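### 4.2 What the sorters did with the time

We came to the Trurham site expecting to write mostly about speed, and the people there were kind enough to let us change our minds. The returns room handles hats, caps and other small cloth goods sent back by shops, and before the arms were brought in, every piece went through the hands of one of 7 sorters. Stamatia Tzavaras, who had worked the bench longest, told us in her first interview that she could sort a whole shift and go home without remembering a single hat. She didn't say it as a complaint. She rather liked the quiet of it, and she worried - as did several of the others - that the quiet would be the first thing to go.
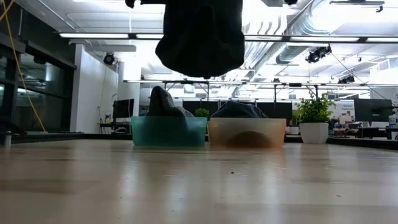 Her worry was partly borne out. The sorting itself is now shared with a two-armed station, and the sorters take turns minding it, two to a shift. Minding is a different sort of tiredness. Borghild Kvam described it as "like watching a pot for somebody else's dinner," and in her diary for November she wrote more than once that she had gone back to the hand bench for an hour simply to feel useful. We had coded entries of this kind as resistance in our early drafts, and we are grateful to Styliani Giannakopoulos for talking us out of it. Read together, the diaries show people looking for a fair mix of the two jobs, and mostly finding one.

Soft goods are a good test of that mix (see Figure 3). A cap with a stiff brim and a hat that has folded in on itself ask for different grips, and the sorters know this in their fingers long before they can put it into words. 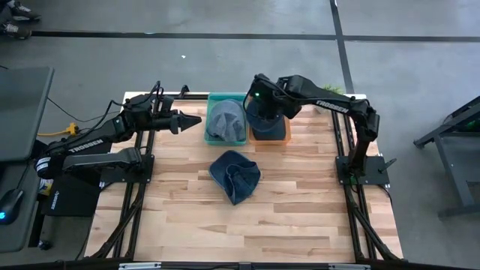 **Figure 3.** The two-arm station with its sorting bins, a cap in each, and a denim bucket hat on the table.

Putting it into words became, over the weeks, a real part of the work. Of the 245 diary entries we collected, 53 contain some piece of advice meant for a coworker: which way to turn a floppy brim, when to step in, when to leave well enough alone. Prodromos Drakos began reading a few of these out at the start of his shift, and the habit spread to the second shift without any prompting from the managers. Tzavaras, for her part, still takes the hand bench when she can get it, though she has also written more of the advice than anyone else in the room.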